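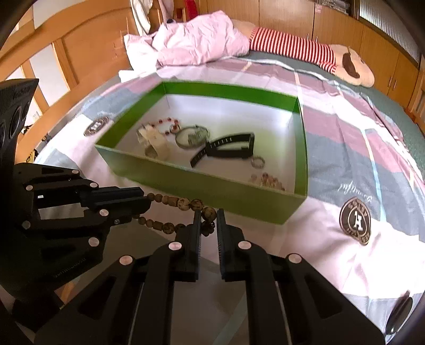

발표자 원고: 소형 장신구의 가정 내 정리와 보관
드라콤(Drakcombe) 생활문화 강좌, 2023년 1월 31일

(인사 후 바로 시작)

안녕하십니까. 오늘 강좌의 진행을 맡은 드라콤 교육팀입니다. 지난 강좌에서는 의류와 침구를 다루었으며, 오늘은 목걸이, 팔찌, 펜던트와 같은 소형 장신구의 정리를 다루겠습니다. 질의는 발표 후에 일괄하여 받겠습니다.

1. 작업 장소
장신구를 분류할 때에는 침대 위를 권장합니다. 단단한 탁자에서는 구슬이 굴러 떨어지기 쉬우나, 이불 위에서는 떨어뜨려도 충격이 적고 멀리 굴러가지 않습니다. 다만 무늬가 복잡한 이불에서는 작은 부품을 찾기 어려우므로, 안쪽이 밝은 단색인 상자를 함께 두시기 바랍니다. 화면의 상자는 바깥이 밝은 녹색이고 안쪽이 흰색입니다. 흰 바닥에서는 붉은 구슬과 금속 테두리가 쉽게 구분됩니다.

2. 목재 구슬 목걸이
갈색 계열의 둥근 나무 구슬 목걸이는 다른 물건과 함께 꺼내지 말고 한 점씩 들어 옮기십시오. 줄의 한 지점만 잡고 당기면 매듭에 하중이 집중됩니다. 길게 늘어진 부분은 상자 안에서 먼저 받친 다음 천천히 내려놓습니다. 물수건 사용은 삼가고 마른 면포로 닦습니다.

(여기서 면포를 들어 보일 것)

3. 작은 구슬 팔찌
붉은색과 흰색의 작은 구슬을 꿴 팔찌는 줄의 상태를 먼저 확인합니다. 구슬 사이가 벌어졌다면 줄이 늘어났을 가능성이 있으므로 보관함에 넣기 전에 수선 대상으로 분류합니다. 팔찌는 접지 말고 완만한 곡선으로 눕혀 둡니다.

4. 펜던트와 사슬
금속 테두리 안에 도안이 인쇄된 둥근 펜던트는 표면 긁힘에 유의하여야 합니다. 도안이 있는 면을 위로 하고, 사슬은 펜던트 위에 얹지 말고 옆으로 펼칩니다.

5. 목록 작성
데어스테드(Derstead) 자료실의 타이밍더(Ming-te Tai) 선생께서 제공하신 양식은 9개 항목으로 구성되어 있습니다. 가정에서는 품명, 재질, 수선 여부, 보관 위치만 기재하여도 충분합니다. 양식은 배포 자료 13쪽에 수록하였습니다.

(13쪽을 펼치도록 안내, 잠시 대기)

6. 다음 일정
3월 강좌에서는 장친룽(Chin-lung Chang) 선생께서 끊어진 구슬 줄의 교체를 실습으로 지도하십니다. 실습용 줄과 바늘은 본 기관에서 준비하며, 재료비는 1000원입니다. 수선할 장신구는 작은 상자에 담아 지참하여 주시고, 신청서는 퇴장하실 때 출입구 접수대에 제출하여 주시기 바랍니다.

(질의응답으로 이동)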